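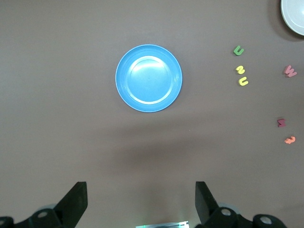

Faizal Sitompul's position, stated at every project meeting until August, was that a gripper which reports success has succeeded, and that anyone who doubts it should go and argue with the gripper. We set this down because the failure analyzed in this section went undetected for as long as the rest of us agreed with him.

Figure 5. Wrist camera view with the gripper open. The blue plate is the container; the foam letters are the items to be placed.

5.2 The phantom grasp

The task is small. The arm picks up a foam letter, carries it to the plate, opens, and goes back for the next. Success at the grasp stage is judged by the Bandden controller, which compares finger gap against a threshold after closing. If the fingers stop short of fully shut, something must be between them. The controller then declares a grasp and the Strazds planner, a trusting piece of software, proceeds to the plate.

In the 630 grasp attempts of the first run the controller declared success often enough that we began drafting a more cheerful paper. Then Ojārs Luik sat down with the wrist video to choose a clip for a talk, and asked why the arm kept making deliveries of air. It would close beside a letter, travel to the plate with every sign of purpose, open its fingers over it, and return. The log recorded a placement each time.

The cause was dull. The left finger had developed enough friction in its joint to stall before full closure, leaving a gap of 2 mm. Our threshold had been tuned on a fresh gripper and sat below that. An empty hand therefore measured as a full one. Foam made matters worse: it compresses, so a real grasp on a letter and a stalled empty one gave readings that overlapped, and moving the threshold up simply exchanged imaginary letters for dropped ones. We tried it anyway, for 8 sessions, and have nothing to show for them except a plot.

There was also a safety side, which we found less funny. The Zumstead force limit is relaxed while an object is believed to be held, so that the arm doesn't halt on light contact during a carry. A phantom grasp relaxed it for no reason. On one such trip the fingers came down on the plate rim and pushed for longer than they should have been allowed to. The plate survived. The limit is now independent of grasp state -- a change of one line, preceded by two days of discussing whose line it was.

The current version checks the wrist image after lifting and refuses to travel if the letter is still on the table. The joint has been cleaned, and the Dridmont test script now closes the gripper on nothing before every session and expects to be told so.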